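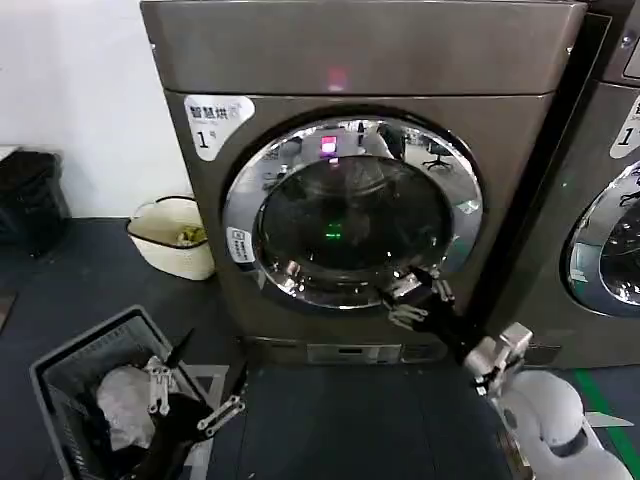 How does a washing machine get your clothes clean?

Your socks pick up a lot in one day. There is dirt from the playground, sweat from your feet and maybe a bit of lunch. Water can rinse some of that away, but it needs help.

Why water needs soap

Sweat and food both leave oil behind, and oil and water don't mix. Detergent is made of tiny particles called molecules. One end of each molecule sticks to water. The other end sticks to oil. When lots of them grab the same greasy spot, they pull it off the cloth and carry it away in the water.

Tumbling

A front-loading machine has a metal drum with holes in it. Inside the drum are raised bars called paddles. As the drum turns, the paddles lift the clothes up one side, and then the clothes fall back into the water. All that dropping and rubbing loosens the dirt. Before there were machines, people did this job by hand, using a tub and a ridged board.

The spin

After rinsing, the drum speeds up. The clothes are pressed against its wall and water flies out through the holes. You can try this with a salad spinner. Put in a wet face cloth, spin it for 32 seconds and look at how much water is in the bottom.

Drying

Spun clothes are still damp. Warm air turns the rest of the water into a gas called water vapour. A clothesline works the same way, using sun and wind - it just takes longer.

Words to know

Detergent: a cleaner that lifts oil and dirt
Molecule: a very tiny particle of something
Vapour: water in the form of a gas

Stay safe

Never climb into a washer or dryer, even to hide. Keep pets out too, and leave detergent for an adult to measure.

Written by Irja Laaksonen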